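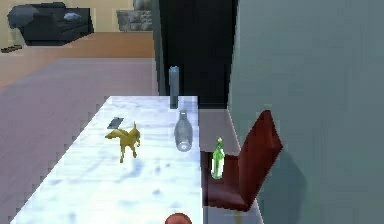 Clearing a table: what our simulated arm taught me

I've been helping Mio Furukawa with the Prulden tests since September, and the funny thing is how much of it has crept into my own kitchen. Prulden is our tidy-up planner, and we run it in rendered rooms long before it gets near real glassware. We wanted to know one thing: does the order you clear a table in change how much you knock over? Oh, it does!

We ran 347 clearings. Half the time the planner took whatever was closest, and the other half it took whatever was most likely to tip. Closest-first knocked something over in 40 of its runs. Tippy-first did it in 8. Same arm, same tables, same speed.

So now I do it by hand too. Some habits I've stolen:

Glass bottles go first, especially any standing near the edge. Narrow neck, round body, one sleeve and it's over.

Tall skinny things next, even if they're at the far end and you have to walk round (I know, I know).

Flat things last. A phone lying on the table can wait all evening. Little figurines sit somewhere in the middle, and I lift mine by the body, never by a leg or a tail – Keabetswe Pillay glued one of hers back together 2 times before she took this up.

See-through things on a pale top fool the planner worse than anything else we tried. They fool me before coffee as well, so I put a dark placemat under the clear glass.

Check the chairs before you pull them out. Ryota Nishimura added that to the planner's list after a very long afternoon of resets.

We haven't tried tablecloths yet. Ismael wants to, and I'm dreading the wrinkles.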